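Canned Laughter and the Immigrant Neighbor

The second season of Otside, the half-hour comedy about a Baltic family running a tile shop in a Midwestern suburb, was announced in September, and with the announcement came a decision that has received less attention than it deserves. The producers at Birnoritz intend to restore the laugh track that was removed after the first 4 episodes. In a short statement, the company explained that test audiences had been unsure when they were permitted to laugh. It is the position of this essay that their uncertainty was the most valuable thing about the program, and that it should have been left alone.

A laugh track is often treated as a technical matter, on a level with lighting or music. It does, however, make a decision on behalf of the viewer. When the grandmother in Otside mispronounces the name of a supermarket, a recorded audience tells us that the mistake is the joke. Without the recording, the viewer has a choice. One may laugh at the mistake, or at the cashier who pretends not to understand it, or at the grandson who corrects her in an accent that he has borrowed from television. The writers, led by Kaja Pärn, built many of their best exchanges on that choice.

Ms. Pärn described the matter plainly in a public discussion held after the first season. "We wrote three people in the room," she said, "and the laughter keeps picking one of them." Her co-writer, Tarmo Lūse, took a more forgiving view. He noted that his own parents had learned a good deal of their English from comedies with recorded laughter, and that the laughter had served them as a kind of guide. This is a serious point, and critics of the practice tend to pass over it. Viewers who are new to a language may welcome a signal that something funny has been said. 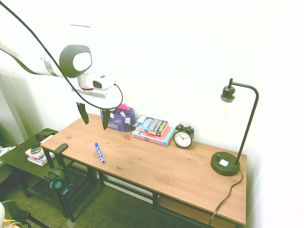 Even so, a guide of this kind teaches more than vocabulary. It teaches which people are expected to be laughed at and how often. Roxana Quintero, a media researcher, reviewed 232 recorded laughs across the early episodes and found that only 39 followed a line in which a character born in the United States was the object of the joke. The remainder fell on accents, food, household habits, or the family's dealings with money. The scripts themselves are more evenly balanced than these figures suggest. Much of the imbalance was added in the editing room, where laughter was placed after lines that the actors had delivered quite seriously.

Defenders of the decision will answer that comedy has always relied on the company of others. A joke heard in a full theater is funnier than the same joke heard alone, and it would be unfair to ask a television program to give up that advantage. There is some force in this argument. The stage version of Otside, directed by Tainá Bezerra, played to houses of 300 and drew a great deal of laughter. Those who attended will remember, though, that it did not come all at once. One part of the room laughed at the father's phone call to the bank, another part went silent, and a few people laughed late - at the others, one suspects. A recording cannot divide itself in this way.

The actor Algirdas Toom, who plays the father, has said that he slowed his delivery in the early episodes to leave space for laughter he could not hear. The effect is easy to notice when the first and fifth episodes are viewed together. In the fifth he interrupts, mutters, and turns away before the end of a line. He is a better father and a funnier one.

Birnoritz is entitled to seek a larger audience, and a program that is not watched will not be renewed. There are other means available. The company could broadcast one version with the track and offer the other to those who prefer it, as it already does with subtitles. Failing that, it should at least give Ms. Pärn and Mr. Lūse a say in where the laughter falls.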